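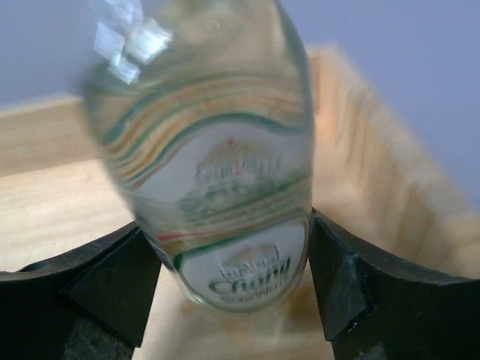

Why does it let go if no one told it to? Oliwia Brzozowska asked me that at our first review, and I didn't have an answer, so I guess this whole report is me finally getting back to her.

Drop faults in the bottle cell
Project report, Galli bench
2022-07-20

OK so, the short version. Our job was to get the arm to pick up bottles and put them in an open wooden box, over and over, without a person touching anything. I had the gripper side (Jintana Intarasuk had the arm motion and the camera side). The picking part worked pretty early and we were super happy with ourselves! Then the gripper started opening in the middle of a move. It didn't do it every time, or even most of the time. The log for the long run has 518 picks in it and 5 of them are marked as drops with no open command anywhere near them.

Three of those landed on the table and two hit the edge of the box. One cracked and we shut everything down, swept, swept again, and I filled out my first incident form ever. After that we only ran with safety glasses on and the screen closed, which we should've been doing from the start. I'm putting that in writing so the next group reads it.

What I blamed first

Grip force. Glass is slick, so I turned the force up. Drops kept coming. Then I swapped the Vavton pads for a new set and cleaned everything, and I got a really nice afternoon with no drops at all, told everybody it was fixed, and the next morning it dropped one before I'd even sat down. So that was embarrassing.

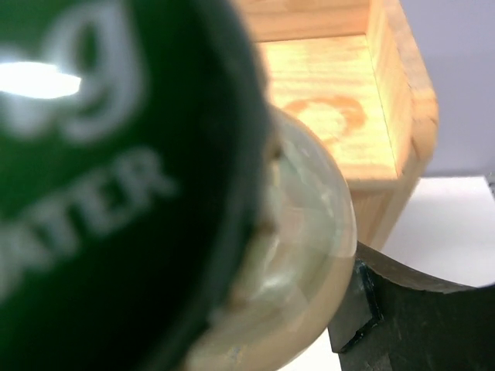

My second theory was that the software thought the bottle was already gone. We had a check Jintana wrote that compares what the wrist camera sees against a saved picture of a held bottle, and if the match gets bad enough it calls the pick a failure and opens the fingers to reset. Up close everything is a blur to that camera. A dark green cap with white lettering can fill half the view and throw a glare off its shiny face, and a clear bottle lets the wood show right through it, so I was sure the check was getting confused. We turned it off completely and ran again. Another drop! (Sorry, Jintana. I was kind of rude about your code that week.)

What it really was

The gripper controller is an older Tenex unit, and the manual that came with it is from 2007. There's a timer in there: if the controller doesn't hear from the computer for 916 milliseconds, it decides the link is dead and goes to its safe position. On ours the safe position was set to open. Fine for something that might squeeze a hand, terrible for something holding glass over a table.

And the computer was going quiet because of me. My logging script wrote to the shared Edanar drive, and it waited for each write to finish before it talked to the gripper again. Most writes were quick. When the network got slow, a write could take over a second, and there goes your bottle. I matched the write times to the drops and every one lined up.

The fix

I moved the logging to its own thread and had it save to the local disk, then copy over at the end. We also changed the safe position to hold, but only after talking it through with Oliwia, and only with the hand release tested at the start of each session. The arm now stops too if the gripper link drops. Before, it just kept swinging along with open fingers.

Still to do

The camera check is back on but I'd like it to log only, with no power to open anything. The release test needs a real checklist and right now it's a sticky note. We haven't tried pulling the network cable mid-move with a full glass bottle, and I'd want to do that one with a plastic one first.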